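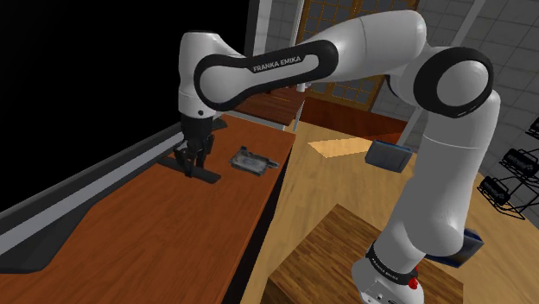

Why does the death notice of my aunt show the wrong year of birth after I corrected it?

The correction is saved in the editor, but the public page shows the old version until the notice is published again. Open the notice, press Republish, and wait up to 18 minutes.

Ticket history – Banmont Memorial Notices

Opened by: Margarida Tavares
Handled by: Ida Fuchs
Status: open

January 10, 2025 – Margarida Tavares
I have changed the year in the notice and republished it as written in your help page. The top line is now right. In the second paragraph the age is still one year too low. Also the name of the funeral home, Bramwell, has lost its telephone number.

Ida Fuchs
Thank you for the clear report. The age in the paragraph is plain text and the system does not calculate it again. I have corrected it by hand. For the telephone number, please tell me if you pasted the text from another program.

Margarida Tavares
Yes, I copied it from the email of the funeral home. The newspaper version has a limit of 500 characters, so I also made it shorter. Maybe I removed the number by mistake, I am not sure.

Ida Fuchs
I compared the two saved versions. The number was in the first and is missing in the second, so I put it back. The guest book was not touched and all 7 messages are there.

Margarida Tavares
I see the number now, and the age is good. One cousin in Cimier still gets the old page on her phone. Could it be the link she received in the first email?

Ida Fuchs
Yes, that link opens the preview, and the preview keeps the first text. Please send her the public link – it is under Share, at the bottom. I leave the ticket open until she has tried it.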